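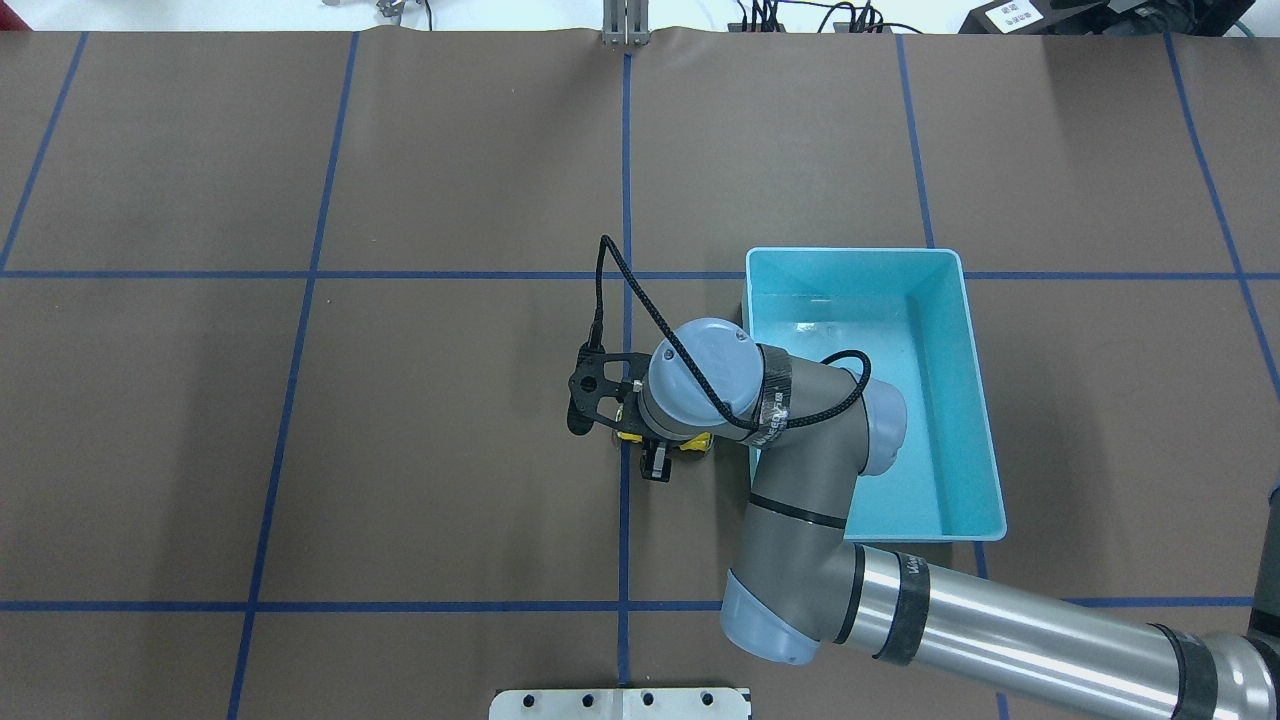

Arnolgate Automation – Bench Cell Support

Ticket: Grid layout and bin placement check, Pondora bench
Status: Closed (follow-up open, see last entry)
Priority: Normal
Opened: Monday, 9:10 am

Problem as reported
The arm stops partway through the pick and place routine with a "position outside allowed area" message. It did it 3 times before morning break, always on the way to the bin. No contact, no damage. Operator hit reset each time and it ran again for a while.

First response, 9:40 am
Thanks for logging this one and for not just resetting it all day! Those stops are the safety zone doing its job, so please leave the limits where they are while we look. Under our bench rules the zone settings don't get touched to clear a fault. They get touched after the layout has been measured and signed off.

Could you send through:
The program name and revision
The speed setting at the time of the stop
Which grid cell the bin is meant to be in
When the blue tape was last laid

Reply from bench, 10:25 am
Program is Derno, rev 2. Speed was 80 per cent. Bin is supposed to sit in the cell right of the centre line, below the upper cross line. Tape was redone in November when the brown covering was changed. We don't have a measurement sheet for it, sorry.

Support, 10:50 am
Great, that's plenty to go on. Two things jump out.

The top of the bin is over the upper horizontal line. Our placement rule says a bin sits wholly inside its cell, rim included, and the rim is easy to forget on these because the walls flare out. Go by the rim and not the base. Keep a finger's width of brown showing on all four sides.

The tape is wavy too. That's fine as a guide for people, and I love a taped grid for that, but the arm only knows the coordinates in the program. If the tape has wandered from those, you can put the bin exactly where the tape says and still be out. The standard here is to measure from the fixed metal plate at the near edge, then check the tape against that.

Please try, in this order:
1. Stop the program and put the cell in manual. Pendant stays with whoever is inside the line.
2. Measure the centre line from the plate at both ends and write both numbers on the sheet.
3. Shift the bin fully into its cell.
4. Jog the gripper over each corner of the bin at slow speed with the fingers open and empty.
5. Run one full cycle at slow speed before going back up.

While you're in manual, have a look at the braided cable at the gripper. It stands up in a good tall loop. A loop is right, the wrist needs slack to turn, but check it can't snag on the bin rim or pull tight at the far end of the wrist's travel. If it can, re-dress it and run the wrist through its whole range again before step 5.

Reply from bench, 1:15 pm
Done. Centre line is out by 3 mm at the far end and good at the near end. Bin moved. Cable clears the rim at full turn, no change needed. Slow cycle was clean. Went back to 80 and got one more stop after lunch.

Support, 1:30 pm
Lovely work, and thanks for writing both ends down. A twist like that matters most at the far side of the bin. Drop to 78 and leave it there for the afternoon – the approach move in rev 2 has hardly any margin at top speed and we'd like to see if that's the rest of it. Log any stop with the time, even if it clears on its own.

Reply from bench, 4:35 pm
No stops since. Full afternoon run.

Support, 4:50 pm
Beautiful! Closing the fault. Cause recorded as bin over the cell line, with tape drift and a tight approach move adding to it.

Please carry these over to the bench card:
Bin rim inside the tape on every side, checked at start of shift
Tape measured from the plate whenever the covering is changed, sheet kept in the cell folder
Speed stays at 78 until rev 3 of Derno is loaded
Zone limits not changed at the bench

Follow-up
Re-lay the centre strip using the long straightedge from the Shehu bench, which is free from Thursday on. Pull it tight before pressing it down, and smooth the wrinkles in the covering first or the tape will just follow them. Send the new measurements to this ticket and I'll attach them to the layout record.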